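How to press a shirt without an ironing board

By Nabila Hidayat
Updated Jan 2, 2022

I gave up my ironing board when we moved into the flat at Hadley. It took up half the hall cupboard and I only used it for work shirts. A table does the job if you pad it properly.

What you need

A sturdy table at hip height
2 thick cotton bath towels
An iron
A spray bottle of plain water
Hangers

Check the table first. Solid timber and laminate are usually fine under two layers of towel. Don't do this on a veneered or French polished table, as steam will get under the finish and leave a white bloom. Glass is out too.

Setting up

Fold the first towel in half and lay it down. Spread the second over the top and smooth it right to the edges, because any ridge in the towel will print straight through to the shirt. Towels with a woven border are a nuisance – fold the border underneath.

Read the care label and set the iron to match. Pure cotton takes a hot iron and plenty of steam. Polyester blends want medium at most. If the label has gone, start cool and test on the inside of the tail.

Order of work

1. Collar. Underside first, then the top, working from the points in to the middle.
2. Cuffs. Undo the buttons and open them flat. Inside first, then outside.
3. Sleeves. Line up the underarm seam and smooth the fabric away from it by hand before the iron goes near it. Stop just short of the fold if you don't want a crease.
4. Shoulders. Drape one side over the table corner, then the other.
5. Back. Lay the shirt face down and work from the yoke to the hem.
6. Fronts. Go around the buttons with the tip, never over them.

Mist dry cotton lightly and leave it a minute before you start. Dark colours can go shiny, so press those inside out or through a clean tea towel.

Hang each shirt straight away with the top button done up, and let it cool before you wear it or put it in the wardrobe. Unplug the iron and stand it on its heel somewhere the kids can't reach. Hang the towels up to dry as well – the bottom one holds more damp than you'd expect.
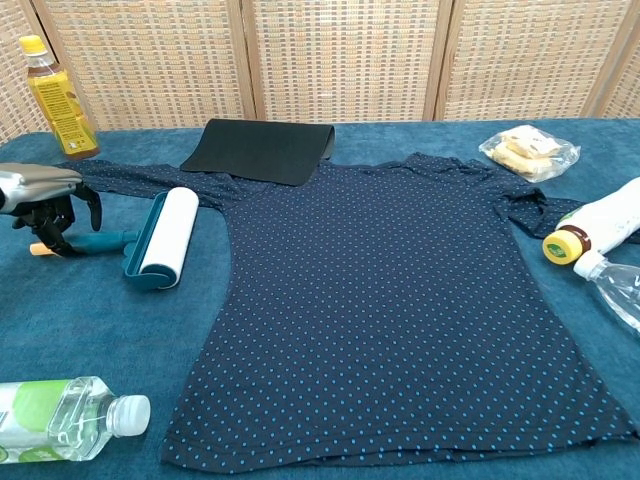
Polka dot shirt laid out on a towel-covered table.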